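We use cookies to improve your experience and to understand how readers use this page. By continuing you accept our use of cookies. Manage preferences

Posted 3/8/25 by the author of the Slow Receipts account

1/ I've been reading the fine print on meal kit subscriptions for a while and I want to talk about the phrase "saves you money." I keep seeing it. I don't believe it, and I've got the receipts in a shoebox if anyone wants to argue.

2/ Background: I signed up for Trulau in December. The ad promised dinner for less than the grocery store. Less than which grocery store, buying what, for how many people? I looked for that on the site. There is a footnote. The footnote leads to another page, and the other page says "based on internal comparison."

3/ Internal comparison. So they asked themselves and they agreed.

4/ Over 15 weeks I kept every receipt, theirs and the supermarket's. I made the same kinds of meals both ways: pasta, a chicken thing, a bean thing, some sort of rice bowl. Nothing fancy. I am not a good cook and I wasn't trying to win.

5/ The kits cost me $200 more over that stretch than the same dinners bought off the shelf. That's after the welcome discount. Without the discount I'd be even further behind, and the discount is the only part anybody remembers.

6/ "But you waste less food." Maybe. I had this argument with a lot of you last month. I did throw out half a bag of spinach in the grocery weeks. I also threw out two of their fish dinners, since I'd forgotten to skip a week and nobody in my house wanted fish on a deadline.

7/ A bag of spinach is cheap. The fish was not.

8/ Then there's shipping. It shows up on the last screen, after you've picked your recipes and feel sort of attached to them. Trulau does this. Brakuvgate does it too – I tried a two-week trial there to be fair to everybody, and the delivery charge was in smaller type than the picture credit.
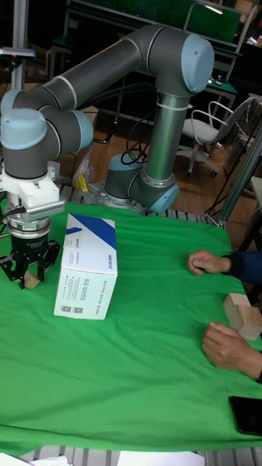 9/ The time claim bothers me more than the money one. "On the table in 20 minutes." Whose table? I timed myself for a whole month and never got under half an hour. Their clock seems to start when the onions are already chopped and the water is already boiling.

10/ If you're quick with a knife, fine, you may get there. But quick people were probably doing OK at dinner before the box came.

11/ Canceling. I'll be fair, Brakuvgate let me go in a couple of clicks. Trulau wanted to know why, then offered me a pause, then a free dessert, then a different pause. I counted 8 screens. I took a screenshot of every one and I'm told this is not normal behavior on my part.

12/ Several people have sent me the Soltance survey, the one where 156 customers say they "feel" they spend less. I read it. Soltance sells the boxes. The survey asks how people feel about their spending and never asks what they spent. Those are two different questions and only one of them can be checked against a bank statement.

13/ I'm not saying the people in it are lying. I felt like I was saving too, right up until I added it up. You stop going to the store, so the store bill drops, and that's the number you notice. The box comes out of a different card on a different day.

14/ Things I did like: the spice packets, the fact that I finally cooked a leek, and a peanut sauce I still make. I copied the recipe card onto an index card and it costs very little to do at home.

15/ Who might come out ahead? Somebody replacing takeout four nights a week, I guess. Compared with takeout nearly anything looks cheap, including me driving to Bataineh Market in the rain for one lime. But the ads don't say "cheaper than takeout." They say cheaper than groceries.

16/ Replies are asking for the spreadsheet. It's ugly, but I'll clean it up and post it. Prices are from my area and yours will be different, so please don't quote mine back to me as if they were the national average.

17/ And to the person who asked if a rival company paid me for this thread – no. Bataineh Market doesn't even have a website. They have a phone that rings and rings.

18/ One more, since it keeps coming up: yes, I counted the leftovers. Kit portions left me with none, most nights. A pot of beans from the store did two lunches. I put those lunches in the store column and I'd like to hear a good reason why I shouldn't.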